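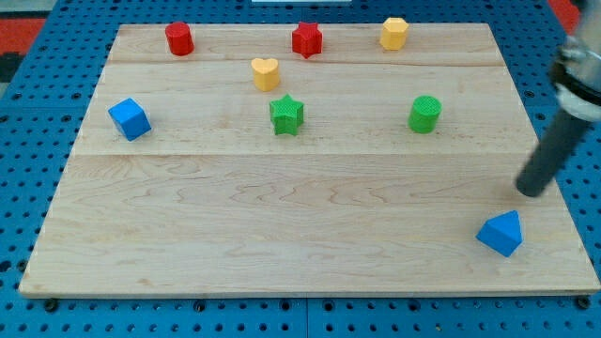 Shape blocks

Shape blocks are small solid pieces, usually of painted or dyed wood or of plastic, made in a limited set of forms and colors and sold for sorting, matching and stacking. A typical set mixes plain solids such as the cube, the cylinder and the hexagonal prism with outline shapes such as the star and the heart, which are flat figures given thickness. Red, yellow, green and blue are the usual colors. The pieces are sold as toys and as teaching material, and a good deal is claimed for them under the second heading that has never been well tested.

Forms

Makers divide the pieces loosely into "basic" and "fancy" shapes. The division is commercial and has little to do with geometry. A star block is a prism with a ten-sided base, and a heart block has two lobes and a notch on top and the same outline underneath. Catalogs often call the cylinder a "circle" and the cube a "square," a habit that teachers have complained about for years with little effect.

In most sets color and form vary separately, so that a star may be red or green and a cylinder likewise. This allows the same pieces to be sorted in two ways. Cheaper sets give each form its own color, and a child can then sort them correctly without looking at the shape at all. Packaging seldom says which kind is in the box.

Sets

The number printed on a box is a poor guide to its contents. The Cidov starter set is listed at 20 pieces. The Golestani classroom tub is listed at 100, a total that includes the sorting cards and the lid. Fovus and Buritz sell sets that look nearly alike, and collectors disagree over which came first. Neither firm has published a date that can be checked.

Use

Blocks are commonly spread out on a tray, a board or a bare table and then gathered by color, by form, or by both. A flat surface with a plain pale finish is generally preferred, as the colors stand out against it. Cylinders are set on end to keep them from rolling. Stars and hearts stack well when laid flat and badly on their edges, and many instruction leaflets show towers that are difficult to build at home.

Sorting by two properties at once is harder than it looks to adults. Younger children often begin with color, change to shape partway through, and are satisfied with the result.

Claims and criticism

Sellers have credited shape blocks with improving early math, handwriting, patience and sleep. The last of these appeared in a Buritz leaflet and was dropped from later printings without comment. A figure of 3,302 children "helped" was repeated in Fovus advertising for several years, with no account of who they were or how the help was measured.

Anisa Hartono, reviewing such claims in a newsletter article dated 2020-01-15, accepted that handling the pieces gives practice in naming colors and shapes. She found no good reason to think a boxed set did this better than buttons, bottle caps or cut cardboard. Her comparison covered only 2 brands, and defenders of the sets have made much of that, though they have offered no wider comparison of their own.

See also

Pattern blocks
Shape sorter
Stacking toys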